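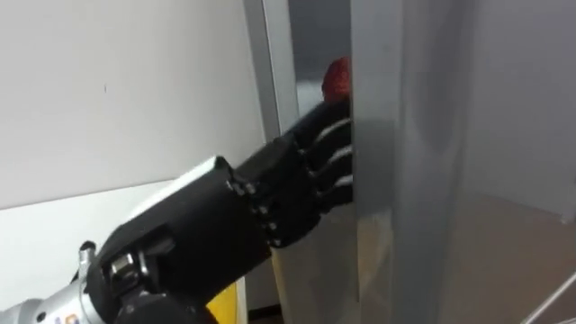 Bremthorpe food hub shifts fruit storage ahead of freezer replacement

The Dornance building in Bremthorpe has begun moving fresh fruit out of the upper compartments of its older refrigerators, the first step in a storage change that will run through March. The work covers 13 units on two floors. All are two-door models with a small compartment above and a larger one below.

Under the previous arrangement, the upper compartments were used for whatever did not fit elsewhere. A stock check in January recorded 572 pieces of fruit across the building, of which 57 were stored in upper compartments. Part of that fruit had been held too cold and was soft at the core when cut. The check did not record which units were running below their set temperature.

The new procedure is short. Fruit is taken out one piece at a time and placed in a basket next to the unit, then sorted by condition. Firm fruit goes to the lower section of the same refrigerator. Bruised fruit is sent to the kitchen for same-day use. Loose fruit is not to be stacked more than two layers deep, and baskets are not to be left on the floor.

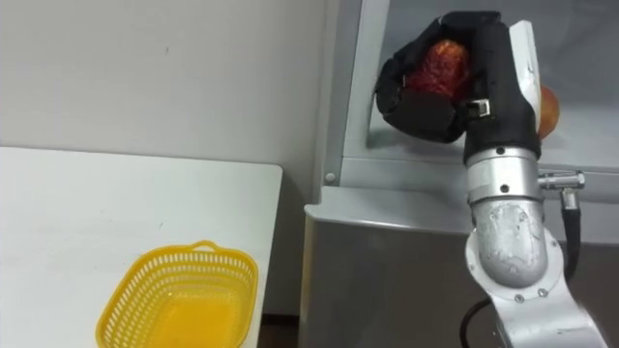
Basket size was settled after a trial with three types. Deep crates were rejected on weight, and cardboard trays did not hold up to damp. The building now uses open plastic baskets, such as the yellow one on the white table beside the gray cabinet, empty, with red and orange-red fruit at the open compartment to the right. Tables are to be set at the hinge-free side of the unit where the room allows, so that the path from shelf to basket is short. In two narrow rooms on the upper floor this was not possible, and the table stands across from the unit instead.

Once a compartment has been emptied, the inside is wiped with a dry cloth and checked for frost. Light frost on the walls or floor is noted on the unit sheet and left alone. Heavier buildup requires a full defrost with the power off and a towel at the base. 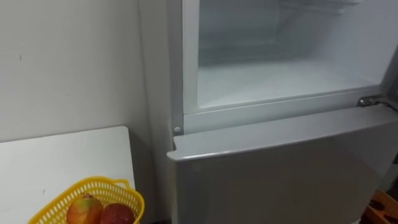 Door seals and hinges are inspected at the same visit. Seals that fail a paper-strip test are replaced from stock. Hinges are tightened on site, and any unit with a bent bracket is taken out of service until a part arrives from Fuven, the supplier holding the maintenance contract. Delivery of hinge parts is currently quoted at 13 working days.

The lower sections stay in normal use during the work. Quách, the catering firm on the ground floor, has moved its morning fruit pickup to 7:30 a.m. so that sorting can be finished before lunch service. Revised unit sheets are posted at the loading entrance.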